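Tidy tray

A tidy tray (some people say catch-all, my gran said "the bits box") is a shallow, low-sided box for the small things that wander about a home. I've kept one for years and I'm very fond of the subject! Trays differ from drawers in having no lid and no front, so you can see what you've got at a glance.

Most live by the front door, but the bed is a popular spot too – you tip everything out on the duvet, sort it, and put back what belongs. Mine from Makik cost 900 in the old money of Bresine and has outlasted two sofas.
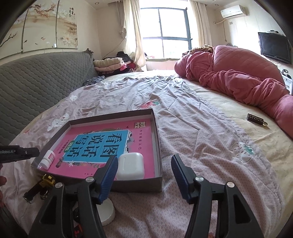 Books go in first, lying flat, with earbud cases and little jars on top or wedged at the sides. Keys are the awkward ones (they always end up next to the tray, never in it). Low walls make for easy reaching, though a toy car will roll straight over them if you tilt the thing.

The Hamel type is deeper and, to my mind, a drawer in disguise.

Comments (3)

Mine holds 27 hair clips and no keys at all.

Is the Markix one any good? Seen it on Saturday.

Deeper is better, sorry!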